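prorndale-floors README

Last updated September 22, 2013

What's in the archive

Survey answers on wood floor finishes, collected from households in Prorndale and MacRitchie. There are 2,124 rows in the main file, one per room. Each row has the finish the owner named, the year they think it went down, how often they say they clean it, and a wear score from 1 to 5.

Please read the words "they think" and "they say" again before you plot anything.

Files

floors.csv: main table, comma separated, UTF-8
products.csv: 86 finish names as people wrote them, mapped to a shorter list
revisits.csv: second scores for 173 rooms
notes.txt: free text from the forms, spelling left alone

Why I put this together

Finish makers like to print a lifespan on the can. I wanted to know where those lifespans come from and could not find out. The forms were meant to check them against real rooms. I don't think they do that very well, and I would be wary of anyone who uses this table to say they do. What the data can show is how much owners disagree about floors that got the same treatment.

Wear score

1 is like new, 5 is bare wood showing. Owners scored their own rooms from a printed sheet. I went back to 173 rooms and scored them myself without looking at the first number. We matched in 108 of them. Some people would call that good agreement. On a five-point scale where most answers are 2 or 3, I wouldn't.

Dark floors are the worst case. Gloss hides wear from one side of a room and shows every scratch from the other, and the score depends on where you stand.

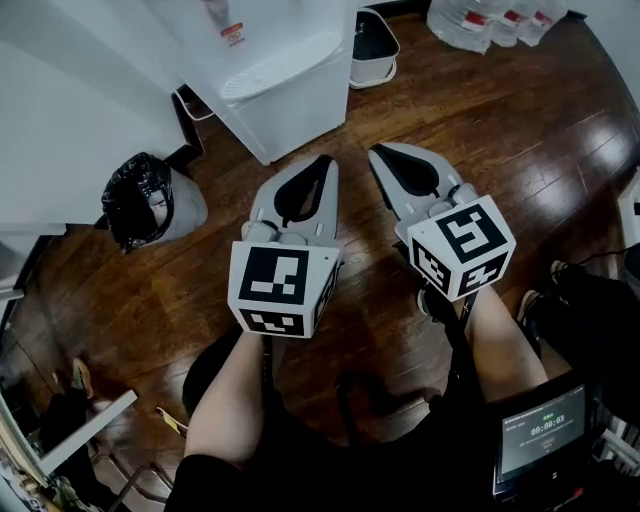

Dark, glossy wood floor, seen from above.

Known problems

The year column is mostly memory. Round years are far too common.

"Tekimier" in products.csv covers at least two different finishes. People wrote the name for both the oil and the hard coat, and I could not split them. Leave those rows out if the finish type matters to you.

Volta rows all come from one block of apartments in MacRitchie, laid at one time by one crew. Any Volta effect you find may be a crew effect.

Forms went out in February, when floors in both towns get grit and salt walked over them. Scores near front doors look bad. I have no summer scores to compare.

Cleaning frequency: I don't believe this column. It stays in so you can decide for yourself.

Missing values

Blank means the question was skipped. A dash means the owner wrote something I couldn't read. Don't turn either one into zero.

Use

Free to copy and change. Keep this file with the tables. If you drop rows, say which ones.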